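ZUNDBRIDGE – The Lemari furniture workshop will open a second site in Flornamitz in August, taking over the former Bahrami print works on the canal side of town.

The new site will handle repairs and re-upholstery, while cabinet making stays in Zundbridge. Three apprentices will start when the doors open, and two of the current upholsterers are moving across to train them.

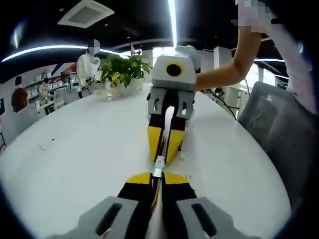
Issue 2, page 3

Pouran Hassanpour, who manages the workshop, said the Zundbridge building had run out of storage. "We have been turning away chairs and settees – mostly because there was nowhere to put them," she said. "Flornamitz gives us a proper loading bay and a dry store."

Customers with repairs already booked do not need to do anything. Their orders will be finished at Zundbridge and can be collected there as usual.

Bookings for Flornamitz can be made at the Zundbridge front desk.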